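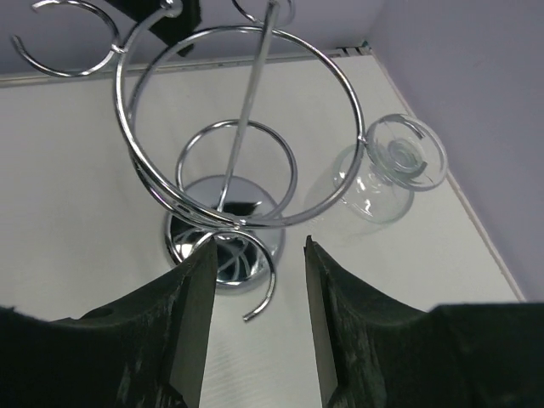
Utau事業の上半期は、Matlala地区の分校2校へ教育用計算機一式を陸送し、校内網を稼働させることを主な内容とした。輸送時の破損対策と並んで検討に時間を要したのが、屋根のない中庭に立てる無線中継柱の支持方式である。採用した方式は、柱を大小二つの輪に通し、下端を丸い台座で受けるもので、要素の配置だけを見れば、白い卓上に置いた銀色のワイングラススタンドとほぼ変わらない。ただし中継柱では輪を校舎の外壁から張り出した腕金に固定し、台座には荷重を負担させるが、転倒に対する抵抗は期待していない。柱を抜き差しできるため、保守の際に高所作業を行わずに済む。

報告書の位置づけ
本報告は助成契約に基づく中間報告であり、事業開始から上半期末までの実施状況、支出、計画からの変更点および下半期の予定を記載する。作成日は2026年10月12日である。前回の着手報告に記載した事項のうち、変更のないものは再掲しない。

1. 輸送
機材はClalcombeの保管庫で梱包し、貨物車に積載して現地へ運んだ。往路と復路、および途中の迂回を含めた総走行距離は2,139キロメートルである。当初計画では幹線道路のみを使用する経路を予定していたが、出発前日に橋梁の補修による大型車の通行規制が公示されたため、山側の旧道を経由する経路に変更した。旧道の未舗装区間の延長は事前の地図資料に記載されていたが、路面の状態に関する情報は古く、現地で得た情報に基づいて走行速度を下げた。この結果、到着は計画より遅れ、1日目に予定していた搬入作業は翌朝に繰り越した。

計算機本体は、緩衝材を入れた樹脂箱に横置きで収納した。表示装置は画面同士を向かい合わせ、間に発泡板を挟んで立てて積んだ。箱には衝撃記録用の小型計器を同梱し、到着後に記録を読み出した。設定した上限値を超える衝撃は、旧道から集落道へ入る地点の段差で記録されている。該当する箱を優先して開梱し、外観、固定ねじの緩み、記憶装置の自己診断結果を確認したが、異常は認められなかった。一方、電源延長器の収納箱は蓋の留め具が破断しており、内容物に泥水が浸入していた。これらは使用せず、予備品に置き換えた。

荷下ろしは人力で行った。校門から教室棟までの通路は幅が狭く、台車の車輪が側溝の蓋に落ちるおそれがあったため、合板を敷いて通した。合板は以後の搬出入に備えて学校側に預けている。

2. 設置および電源
教室の配線は壁面の露出配管とした。天井裏への敷設も検討したが、点検口がなく、鼠害の痕跡もあったため採用していない。配管の高さは机上面より上とし、床の清掃時に水がかかる範囲を避けた。配管の終端には防じん蓋付きの接続箱を置き、箱の内側に系統図を貼付した。

商用電源は両校に引き込まれているが、夕刻に電圧が低下する。低下時に計算機が再起動を繰り返す事象を試運転中に確認したため、入力側に自動電圧調整器を追加した。調整器は当初の調達品目に含まれておらず、予備費の範囲で購入している。調整器の追加後、同じ時間帯で再起動は発生していない。ただし、試運転の期間は短く、雨季の電源状況は未確認である。

接地については、既設の接地極の抵抗値が設計値を上回った。接地極の増設を行い、再測定して設計値以内に収まることを確認した。測定は乾いた土壌の状態で行っており、条件としては不利側である。

3. 中継柱
両校の間には見通しを遮る尾根があり、直接の無線接続は成立しない。このため尾根の肩にある給水施設の敷地を借用し、中継点を設けた。中継点から遠い側の校舎までの距離は675メートルである。近い側については、既存の物置の壁を利用できたことから、柱を新設せずに機器を取り付けた。

冒頭に述べた支持方式は、遠い側の校舎の中庭で採用したものである。上側の輪は内径に余裕を持たせ、樹脂製のくさびで柱との隙間を埋める。下側の輪は内径を柱の外径に近づけ、位置決めに用いる。施工時には、下側の輪を先に固定すると柱の鉛直調整ができないことが分かり、上下とも仮締めの状態で調整した後に本締めを行う手順に改めた。改めた手順は保守要領に反映済みである。

強風時の振れについては、通信品質の記録から間接的に評価した。風の強い日に受信強度の変動が見られたが、接続の切断には至っていない。くさびの摩耗が進むと変動幅が大きくなると考えられるため、点検項目に加えた。

4. 教材サーバーおよびソフトウェア
各校には、外部回線が切れた状態でも教材を閲覧できるように、教材配信ソフトウェアFlasskaを導入した校内サーバーを1台ずつ設置した。教材の初期登録件数は3,000件であり、出発前にClalcombeで書き込みを済ませた。現地での書き込みを避けたのは、電源が不安定な環境で長時間の転送を行うことの危険を考慮したものである。

登録教材の内訳は、理科および算数の演習、地域の言語による読み物、教員向けの手引きである。読み物の一部で文字が正しく表示されない不具合があった。原因は端末側の書体の不足であり、書体を追加して解消した。追加した書体は端末の標準構成に組み入れ、再設定の際にも自動的に適用される。

教材の更新は夜間に中継点を経由して行う設計としている。試験では、更新中に電源が落ちた場合に索引の再構築が必要となり、翌朝の利用開始に間に合わないことがあった。対策として、更新を小さな単位に分割し、各単位の完了時に索引を保存する方式へ変更した。変更後の試験では、故意に電源を切断した場合も、直前の単位までの状態で起動することを確認している。

利用者の登録は学級単位の共有名義で行った。個人名義での登録は、児童の異動時の管理負担が大きいとの意見が学校側からあり、当面は見送る。このため、個人別の学習履歴は取得できない。計画書に記載した評価指標のうち個人別の進度に関するものは、学級別の利用時間に置き換えることを提案する。

5. 研修
教員向けの研修は両校合同で行った。内容は、起動と終了、教材の検索、接続不良時の切り分け、記録簿の記入方法である。座学の時間は短くし、配線を意図的に外した状態から復旧させる実習に多くの時間を充てた。実習では、電源表示灯が点灯しているにもかかわらず接続できない場合の判断に時間がかかる傾向が見られた。切り分け手順書の該当箇所を図に改め、改訂版を送付した。

保守担当となる教員は各校で指名されている。ただし異動期が3月にあり、担当者が交代する可能性がある。引き継ぎに必要な事項は手順書の末尾にまとめたが、文書のみで足りるかどうかは判断できないため、異動後に遠隔での補講を行う。

6. 支出
助成金の執行は契約の費目区分に従っている。輸送費は迂回により燃料費が増加し、計画額を超過した。機材費は、表示装置の調達先を変更したことで計画額を下回っている。電圧調整器の購入費は予備費から支出した。費目間の流用は契約で認められた範囲内であり、事前承認を要する変更は生じていない。領収書の写しと費目別の明細は別紙のとおりである。

泥水の浸入により使用不能となった電源延長器については、輸送保険の適用を申請中である。保険会社からは、留め具の破断が梱包の不備に当たるかどうかについて照会があり、梱包時の記録を提出した。回答を受領した時点で、支出明細の訂正の要否を連絡する。

7. 未解決事項
中継点の敷地の借用は、現在のところ覚書によっている。給水施設の管理者との正式な契約は書式の確認を終えた段階であり、署名には至っていない。契約が成立しない場合の代替地として尾根の反対側の私有地を調査したが、取付道路がなく、資材の搬入費が増える見込みである。

外部回線の通信量は、契約した上限に近い値で推移している。更新の分割方式への変更により再送が減るため、下半期の推移を見たうえで契約の見直しを判断する。

接続箱の防じん蓋は、開閉を繰り返すと密閉材がずれる。密閉材を接着する方法と、蓋を別の製品に替える方法を比較しており、Clalcombeで開閉試験を継続している。

8. 下半期の予定
雨季の電源記録を採取し、電圧調整器の容量が足りているかを確認する。中継柱はくさびの寸法を測定し、初期値との差を記録する。教材については、学校側から要望のあった図工と保健の分野を追加登録する。現地訪問は定期点検と合わせて実施し、往路は幹線道路の規制状況を出発前に確認したうえで選定する。旧道を使用する場合に備え、収納箱の留め具は金属製に交換し、蓋の周囲に帯締めを追加する。

評価指標の置き換えについては、貴財団の承認を得てから適用する。承認までの間も学級別の利用時間は継続して採取しており、遡っての集計が可能である。

別紙
費目別支出明細、配線系統図、接地抵抗測定記録、衝撃記録の読み出し結果、切り分け手順書（改訂版）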